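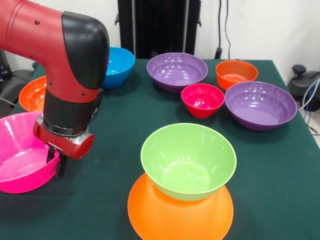 Trultbridge Community Supper Moves to a Bigger Hall and Adds a Second Seating

TRULTBRIDGE, 12 Sep 2022 - The Trultbridge Community Supper has a new home! Starting this fall, the free monthly meal will be served in the old Tannous Building on Grellel Street, a few blocks from the church basement where it has squeezed people in elbow to elbow for years. The new hall seats 2,000 square feet's worth of neighbors, with a real kitchen, a ramp at the front door and windows that open (the basement had one, and it was painted shut).

The move comes after the busiest July the supper has ever had. The kitchen sent out 1,526 plates that month, counting the takeout boxes and the extra meals cooked during the week of the power outage. By the end of it the line was running up the basement stairs and out along the sidewalk, and people were eating on the church lawn with plates on their knees.

"I loved seeing the lawn full, I really did, but I want my neighbors to have a chair," said Afaf Harb, who runs the supper. "We've been looking at this hall for two years and peeking through the glass every time we walked by. When they handed me the key I went in and just stood in the kitchen for a while. There are six burners. Six!"

Suppers will now have two seatings, one at 5:00 and one at 6:30. The early seating is meant mostly for families with small children and for anyone who would like to be home before dark. The later one is for people coming straight from work, and the kitchen will hold back full portions so that the second group gets the same food as the first. There is no sign-up for either seating, and no one is asked for a name, an address or a reason for coming.

The food is staying the same, with more of it. Regulars can expect the lentil soup, the baked chicken with lemon, the big rice dish with fried onions, and the cabbage salad that people keep asking to have written down. (The recipe is finally on a card by the door. Take one!) A meatless main dish will be on the table every month, and there will be a pot of plain noodles for children who are not ready to discuss cabbage.

The opening supper in the new hall will have a few extras. The high school jazz band is playing between seatings, and there will be a pie table where bakers of any age can bring something to share. Pies are not judged and there are no ribbons. Last year's try at a contest led to hurt feelings over a rhubarb crumble, and the kitchen would like everybody to just eat pie.

Getting the building ready took most of the summer. The floor in the back half was bare and badly cracked, and the local crew from Cement came in, poured a new slab and smoothed it over two long days, then stayed for soup. The front room got fresh paint in a warm yellow chosen by the children who come to the early meal. The long tables came from the old library, and anyone who did homework in Trultbridge may find their initials on one of them.

The hall is also giving the supper room to try new things between meals. A beginner cooking class, taught in the same kitchen, will start with 21 places and cover soups, beans, rice and simple bread. Teenagers are very welcome and may come without a parent. A swap shelf by the coat rack will take cookbooks, jars and baking pans in good shape, so that something unused in one house can go to work in another.

"Thirty-eight people told me they want to learn to make bread," Harb said. "So we'll run the class again, and then again after that. I can't think of a better problem to have."

The number 38 bus stops across the street from the Tannous Building, and there is free parking behind it, reached from the alley. The front entrance is step-free, and high chairs and large-print menus are available at both seatings. Guests who need a meal brought to them at home can ask at the door or have a friend ask for them.

Press contact: Afaf Harb, Trultbridge Community Supper, Tannous Building, Grellel Street, Trultbridge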